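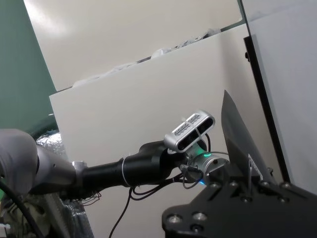
*Figure 9.1 Black cables sagging in a loop under an arm, with finer wires hanging in loose curls.*

# Chapter 9: Keeping Cables in Order

Most advice on tidying cables is written by people who sell something to tidy them with. You will be told that a neat bundle is a safe bundle, that every run needs a sleeve, and that a loose loop is a sign of poor work. Treat all three claims with some care. A loop may be poor work. It may also be the only thing that stops a plug being dragged out of its socket when the part it serves turns through half a circle.

Look at Figure 9.1 and try to say, from the picture alone, whether the hanging loop is too long. You can't. To judge it you would need to know how far each part moves, and a still picture does not say. What you can see is that some strands cross over others, and that a single cable leaves the bundle and drops away by itself. Both are worth a question, and neither is yet a fault. Keep that difference in mind through the chapter, as plenty of inspection sheets ignore it.

## 9.1 What tidying is for

There are two sound reasons to tidy a cable: to stop it being damaged, and to let someone follow it from one end to the other. Looks are a distant third, whatever the catalogue says.

The two sound reasons can pull against each other. Pack ten leads into a tight sleeve and they will be well guarded from rubbing, but try finding the bad one. Hamish Tipoki's workshop at Drendcombe went over to full sleeving one June and gave it up before the next. His notes record 60 sleeves cut open to reach a fault, and in most cases the fault was at the plug, which a sleeve does not cover anyway.

## 9.2 The trouble with ties

The tie is cheap and quick, and it gets used where it shouldn't be. Pulled too tight, it pinches the outer cover. Put on too near a plug, it takes away the slack the plug needed. Put on a smooth round tube, it may slide or turn unless something holds it in place. A thin white band, likely a tie, can be seen on the black section in Figure 9.1. Before you copy that idea on your own bench, ask what the band is meant to hold, and tug it gently with the power off.

Natalia Bañuelos ran a bending test on the Stastari bench rig, with one lead tied hard against its plug and another left with a hand's width of slack. The tied lead failed after 1,568 bends. The slack one was still working at 3,000, when she stopped. It is a nice result, and it is quoted far too often. She tested one lead of each kind, and one of anything proves very little. We return to her figures in 9.4 and ask what a fair test would have looked like.

## Before you read on

Choose a bundle of cables you use every day, on a desk or behind a bench. Switch everything off at the wall. Without untying anything, follow one lead from end to end with your finger and write down each place where you lose it. Then mark any spot where the cover is flattened or bent sharply. Keep the list, and bring it to the work in 9.3.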